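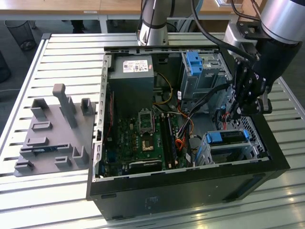 Open tower on its side, processor socket empty.

Plutine French listening set – data card

Plutine holds 1,267 short French recordings with matching transcripts, meant for adult learners at lower intermediate level. It replaces the Tidberg list, which I never much trusted. Last updated 22 December 2021.

Contents
The clips are songs, weather reports and shop talk. Each has one transcript and one English gloss. The glosses came from Justska and read like it. I have corrected 600 so far, so treat the rest as a rough guide.

Level labels
Be wary of these. They were set by word frequency alone, and a slow speaker using rare words gets marked harder than a fast one mumbling easy ones. 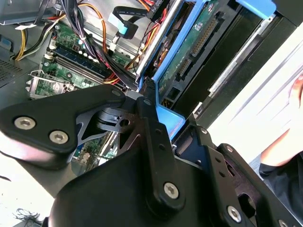 Mets, the scoring script, has the same fault and adds one of its own – it drops elided forms, so "j'sais pas" counts as an error whatever the learner types.

Claims
The old page said learners improved after 20 clips. I can find no test behind that and have taken it out.

Known gaps
No Quebec or West African speakers. Children's voices are missing too.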